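Gitotis (manipulation method)

Gitotis is a two-arm method for plugging small appliances into wall outlets. One arm holds the appliance, the other keeps the outlet strip still. First described June 2018 by Lộc Khúc and Renji Sakamoto at the Ugwu lab. Name is from the lab's old scheduler, no meaning.

Background

Earlier one-arm work (Hornis) pushed with a fixed force. Worked OK on strips screwed to the wall, badly on hanging ones, wich swing. Hornis also needed a model of each plug.

Method

Three views. Head camera finds the strip and picks a row. Wrist cameras take over close in, where the head view is mostly blocked by the grippers. Prong direction is estimated from the holding arm's opposite wrist, then the wrist turns to match the slots. Push, back off, try again, up to 9 tries.

Test object is a plug-in liquid mosquito repellent: ribbed white heater, green refill bottle. Awkward shape, prongs stick out the side.

Results

Khúc and Sakamoto report 97 insertions in 1291 tries for the first version, before wrist turning was added. Later version was only run on 40 starts and the numbers were not broken out by row.

Setup, head and wrist views:
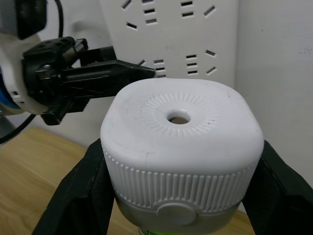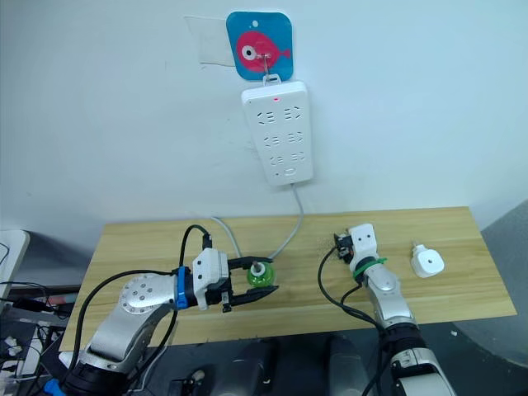
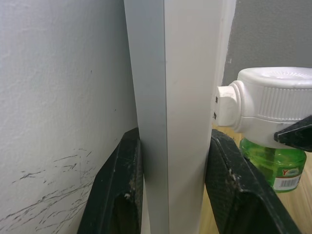 Limitations

Slow. Scuffed or shiny plastic throws off the prong estimate. Refill level changes the weight and teh method ignores that. A follow-up, Pekska, drops the head camera after the first reach.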